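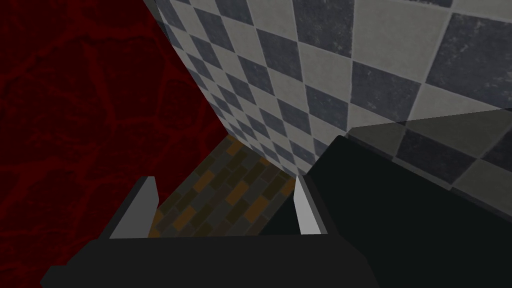

Figure 3. Simulated wrist view in the corner set of Willora, with the gripper open between the red wall and the dark block.

4.2 Recovering the approach direction in tight corners

We now turn to the part of the Istetti planner that took us the longest to get right, and that we suspect will be of most use to readers who work with wrist views of their own. The planner has to choose an approach direction for the open gripper when there are walls on two sides and a large obstacle on a third. In the open-floor sets of Section 4.1 this was easy, and nearly any sensible cost would do. In a corner, a small error in the estimated wall angle is enough to send a finger toward a surface, and the controller then has very little room in which to make up for it.

Our first version fit planes to the depth image alone. It did well on the red wall and the floor, but it was often fooled by the translucent gray panel along the top of the dark block, where the checkered wall can still be made out behind the surface. Depth and color disagree there, and the old code simply believed whichever one came in last (a choice we are not proud of).

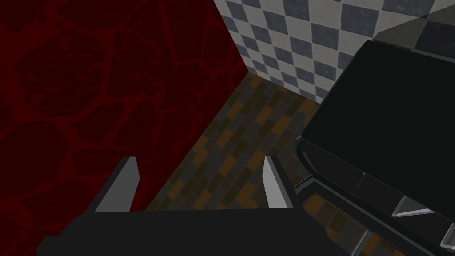 Figure 4. A second view in the same corner. The floor strip between the fingers is the free space the planner tries to line up with.

The present version keeps both estimates alive and lets them argue for a while. Each candidate plane carries a weight, and the weight is updated over a window of 15 control steps before the planner is allowed to commit. We tried shorter windows and found the chosen direction flipping back and forth; longer ones gave calmer motion but made the arm feel slow to anyone watching.

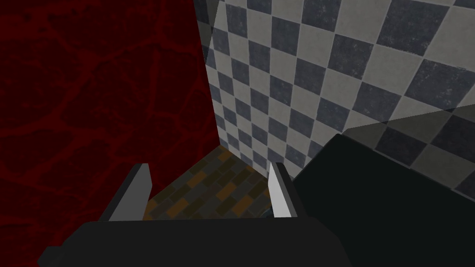
The weights are also used by the controller, which lowers its top speed whenever the two leading planes are close in score. We ran the full set of 404 corner starts with this rule switched on and again with it switched off, keeping every other setting the same, and we logged each planner call so that the runs could be replayed later in Ventura, our viewing tool. Being able to step back through a bad run one call at a time taught us more than any of the summary scores did. 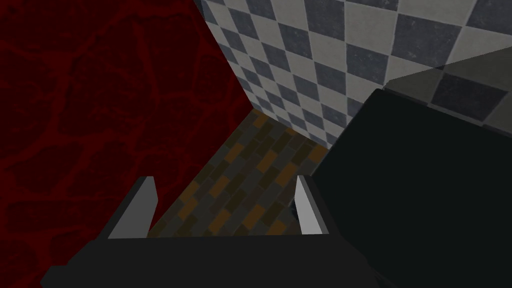
Fulbridge asked, on reading an earlier draft, whether the window should be tied to the speed of the arm instead of being a fixed number of steps. We think this is a fair point. A slow arm sees nearly the same view at every step, so its repeated votes add less than our update gives them credit for. We left the fixed window in place for the results reported in this section, and we come back to a speed-based window in Section 6.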